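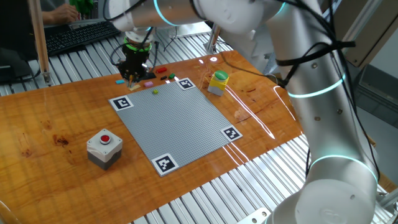 4.2 Keyframe spacing and how long people wait after a seek

I'll admit I went into this part of the study expecting it to be dull. Keyframe spacing is one of those settings you pick once, copy into every job, and forget. But the seek times were all over the place in my first runs, and I spent most of September trying to work out why, so it gets its own section.

A quick refresher, for anyone who skipped Section 2. A player can't start decoding just anywhere. It has to go back to the nearest keyframe before the spot you asked for, decode everything from there, and throw away the frames you didn't want. If the keyframes are far apart, that's a lot of throwing away! If they're close together, the seek is fast, but the file grows, and at a fixed bit rate the picture suffers a little on busy material.

I encoded the whole Cârstea set (601 clips, same list as in Section 3) at three spacings: 2, 6 and 15 seconds. Scene-cut detection was off for all of them. I know that's not how most people run an encoder, but with it on, the real spacing depends on the content, and I wanted to see the effect of the setting by itself. Packaging was done in Plalline with segment length set equal to keyframe spacing, and everything was served from the same Zistora bucket over a throttled link.
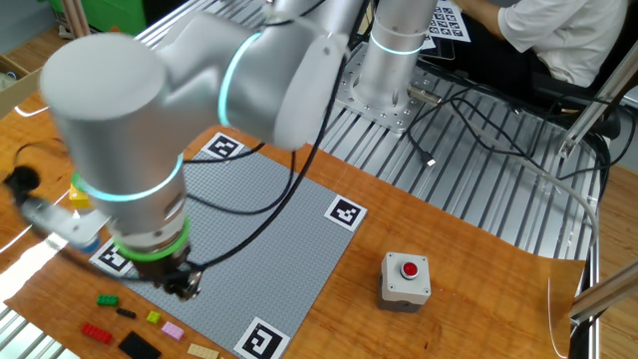 For each clip I had Flirard jump to a random point, wait for the first correct frame, and log the time from the seek call to that frame showing up on screen. Random points were drawn once and reused for all three encodes, so the comparison is fair in that sense. I threw out any seek that landed in data the player had already buffered (these come back almost instantly and tell you nothing about spacing).

Figure 6 plots the seek times for each spacing. The order is what you'd guess, shortest spacing fastest, but look at the long tail on the 15-second line. Most of it comes from seeks that landed late in a segment, where the player had to fetch the bulk of the segment and then chew through it. The 6-second line has a tail too, only much flatter, and I had a hard time noticing those waits when I sat and clicked through the clips by hand. File size went the other way, and the talking-head clips gained the most from wide spacing, which makes sense to me: there's so little change between frames that a keyframe is mostly a repeat of something the decoder already has.

So for material that people will scrub through, I'd start at 6 and only go wider if storage really hurts. 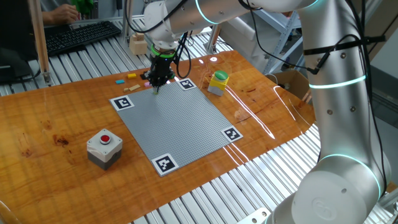 A reader of the draft objected that I was blaming the keyframes for something the segments were doing, and asked whether a 15-second segment with several keyframes inside it would have behaved just as badly. Fair point, and my setup can't separate the two. I tied segment length to spacing to keep the number of encodes manageable, and the fetch time and the decode time are lumped together in the Flirard log. Splitting them would need a timestamp at the end of the download, and the build I used doesn't write one.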